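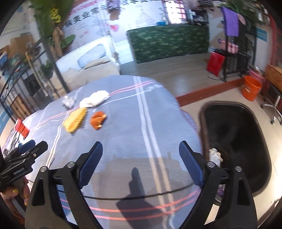 The table in the back room, striped cloth on, fuzzy yellow sponge or pad waiting its turn

Forum > Around the House > Cleaning and Laundry
Thread: Chenille pads for tablecloths – who else is a convert?

gethin_creek wrote:
Friday clean-up day here and I'm on a roll! I've got a blue-grey cloth with white and coral stripes that lives on our round-edged table, and I've started going over it with one of those fuzzy yellow chenille pads before I bother with the washing machine. Slightly damp, short strokes, follow the stripe. It grabs crumbs and dog hair like you wouldn't believe. Anyone else?

Falik2465 wrote:
Yes!! Love mine, though I use it dry. Damp just pushes the fluff into the weave, at least on my cotton one. Gorgeous colour on yours by the way, the coral against that blue-grey is a ripper combo.

Seren Rosser wrote:
Going to disagree with both of you, sorry. A chenille pad is for hard surfaces and cars. On fabric, get a rubber lint brush and shake the cloth outside first. I wrecked a linen one in December by scrubbing at it, and the pilling never came out.

gethin_creek wrote:
Scrubbing though, Seren! I barely lean on it. Mine's been through 100 goes easily and there's no pilling that I can find.

Benedito Rangel wrote:
What's the white cloth bunched up behind the pad for? Drying off after?

gethin_creek wrote:
Yep, I blot with it. Any old tea towel does the job. I still have to clear the odds and ends off that corner, there's a crumpled bit of clear plastic headed for the bin.

Sandlow_Jen wrote:
Team dry here. Also wash the pad itself, in a mesh bag, cold, no fabric softener or it goes slick and picks up nothing.

Seren Rosser wrote:
Now that I do agree with – softener kills them. Still not putting one near my linen.

Falik2465 wrote:
Trying damp on the old picnic cloth this arvo. Will report back!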